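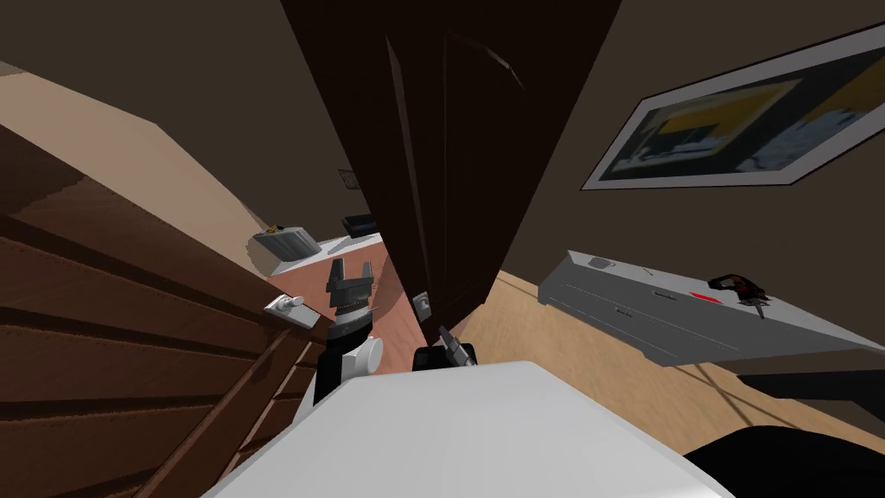 Dark timber and a brown dresser with a pale handle plate.

My aunt moved out of the house in Komham Street in October, after 32 years, and I'm still finding her teaspoons in my car. I had offered to help with "the last few bits", which any seasoned family member will recognise as the phrase that costs you the better part of a season. By the time we had finished I knew the contents of every drawer, the history of most of the curtains, and rather more than I'd bargained for about a cousin's first marriage.

It set me wondering how other people manage it. We talk a great deal about buying houses in this country (at barbecues we talk about little else), but leaving one that has been properly lived in gets far less attention, and it's a much bigger job. So I rang Lerato Zwane, whose small business, Nestwood, helps older people pack up and move on, and she very kindly let me tag along for a while and carry things.

The first surprise was how slowly she goes. I'd imagined coloured stickers and a brisk hand with the rubbish bags. Instead, the first visit is nearly all tea. She asks where the sun comes in, which chair gets sat in, what the neighbours are like. She won't open a cupboard until she's been invited to, and with one client, an 87-year-old former piano teacher, that took three visits and a fruit cake.

"If I start with the cupboards, I'm a burglar with good manners," she told me. "If I start with the chair, I know what we're building around." 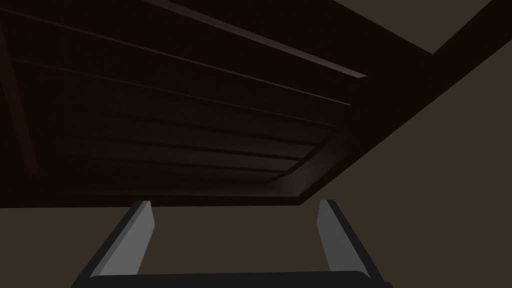 The chair, or whatever stands in for it, goes on the plan of the new place first. Everything else has to earn its spot nearby. Lerato draws these plans by hand on graph paper, to scale, with little cardboard cut-outs for the beds and bookcases, and her clients spend whole afternoons pushing them about. One couple had been quarrelling over a sideboard for weeks, and then they found that its cut-out covered the bathroom door whichever way they turned it. They sold it to a nephew and were, I gather, very cheerful by dinnertime.

Big furniture is the easy part, mind you. It's the paper that slows everyone down. Emmett Gallagher, who left his farmhouse at Pirudberg for a unit in town, had kept a weather diary for most of his working life, along with every seed catalogue and every letter from his brother in Canada. His daughter suggested scanning the lot. Emmett wasn't having it. He read the letters through at the kitchen table, one or two a night, and kept the ones that made him laugh — almost 366 of them, he reckons, enough for one a day in a leap year.

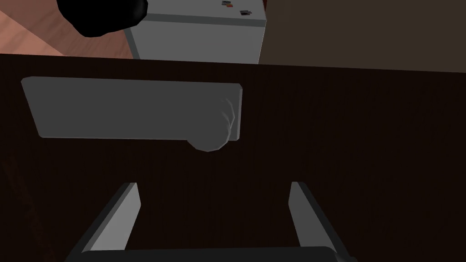 The catalogues went to the local garden club, who were thrilled. The diaries he couldn't settle. In the end he kept nine, the drought years and the flood years, and gave the others to the young family who bought the farm. They ring him now when the frosts come early, to compare.

I thought of Emmett often while I was sorting my aunt's recipes, which lived in an Agyeman biscuit tin and were mostly cut from the backs of packets. She didn't want them. She'd got the three she cooked in her head, she said, and I was welcome to the tin. I took it home and made the lemon slice, which was dreadful, and I rang to tell her so, and she said yes, it always had been, that was why she never made it.

Her new place has a courtyard and a good kettle. She has hung two pictures and is thinking about a third, though she says the light is different there and she wants to see a winter through before she goes banging in any more hooks. I'm to bring the teaspoons back whenever I'm passing. 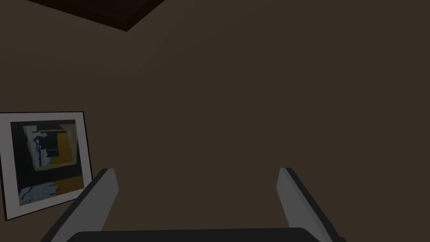

A plain wall in a dark, muted brown.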